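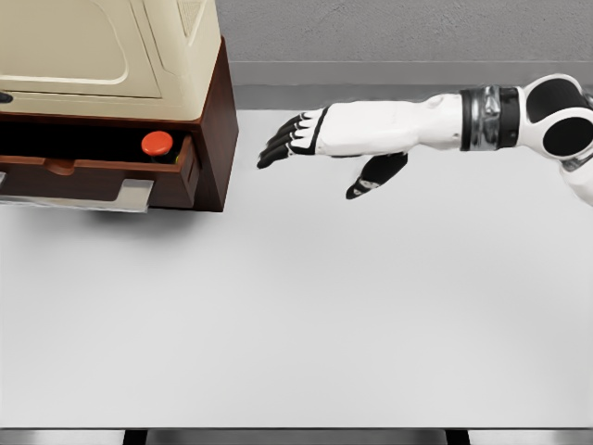
Our robotics club at Cokbridge has been told by its new mentor that we should do the whole of this year's project in a simulator and only touch real hardware at the very end, if at all. I'm not convinced. The task is to open a drawer, take something out and close the drawer again, with a humanoid arm. We've got as far as a white arm and hand over a big bare table, a wooden cabinet with its drawer partly open and a round red thing sitting inside it. It looks very nice. But the wall is a flat grey, the light is perfectly even and there is nothing else on that table, and I can't believe a controller that learns in there will cope with the kitchen drawer in our clubroom, which sticks when it rains.

The students (ages 14 to 17) are keen because they get to run things from home. My worry is that they'll spend months on what is more or less a video game and then have nothing that works on demo day, which is in July. Our mentor says 100 practice runs in the simulator cost nothing and 100 on a real arm cost you a hand. Fair enough, but a hundred runs of the wrong thing is still the wrong thing. Has anybody run a school club this way and had something to show for it? Or is this one of those ideas that sounds good in a staff meeting?

Gwendolyn Lindqvist

Posted in: Clubs & Classes > Robotics > Simulation

drawbar_dan

Your mentor is right about the hand. We broke three fingers on ours in one term, and that was with people being careful. The replacements took so long to come that the group had lost interest by the time we could carry on.

That said, I'd share some of your doubts. We ran a similar drawer task two years ago. It worked 139 times in a row in the simulator and the students were over the moon. On the real cabinet it managed one clean pull in the first 50 tries. The simulated drawer slid as if it was on ice and the real one did not. The object was always in the same corner too, so the arm had learned where to go without really using its camera at all. Move the thing to the other end and it grabbed at thin air.

What helped us was making the simulator worse on purpose:

Change the friction on the drawer every run, including some values that seem silly.
Move the cabinet a bit and turn it a bit.
Put the object somewhere different each time, and swap it for another shape.
Change the lights and the wall colour. Yours sounds like the default room, and leaving it at the default is asking for trouble.
Have it start with the drawer shut. A drawer that's already part of the way open skips the hardest bit, getting hold of the handle.

After that we got the real one working more often than not. I wouldn't put it higher than that. Our final demo still had a student standing by with a finger on the stop switch, and he used it.

Also weigh your real drawer pull with a cheap luggage scale before you do anything else. It takes five minutes and it gives you a starting number for the friction. We did it at the end, which was stupid.

kelp_and_wire

just buy the Jotness kit, it has its own drawer unit and everything lines up with the software. we did and it was fine

Mahmoud

I've judged at the Clerkent schools day for a few years, so take this from that side of the table.

Judges have seen a lot of smooth simulator videos and most of us have stopped being impressed by them. A team that shows up with a film of a spotless white table and an arm going through its motions will get polite questions and a middling mark. The teams that score well bring a record of what went wrong when they moved over to the real thing – with dates, changes and what they tried next – even if the drawer only opens half the time on the day.

So I wouldn't fight your mentor on using the simulator. I'd fight over the "only at the very end" part. Ask for one real session a month, starting now, even if it's only to check that the hand can get its fingers round the handle and pull. A flat bar handle is harder than it looks for a robot hand. There's often not much room behind it, and simulators can be generous about letting fingers overlap things they shouldn't. If the fingertips on screen ever seem to sink into the metal, stop and sort that out first, or everything after it is built on a cheat.

I don't agree with the kit suggestion above. A kit where everything lines up teaches them that things line up. It's also a lot of money for a club that already has a cupboard and a drawer to practise on.

One more thing on your point about home running. Check who is doing it. In several teams I've talked to, it came down to two students with decent computers at home and the others watching. If you've got machines at the school, set aside a couple of evenings there and have them take turns. And keep the drawer that sticks. You'll want it for testing.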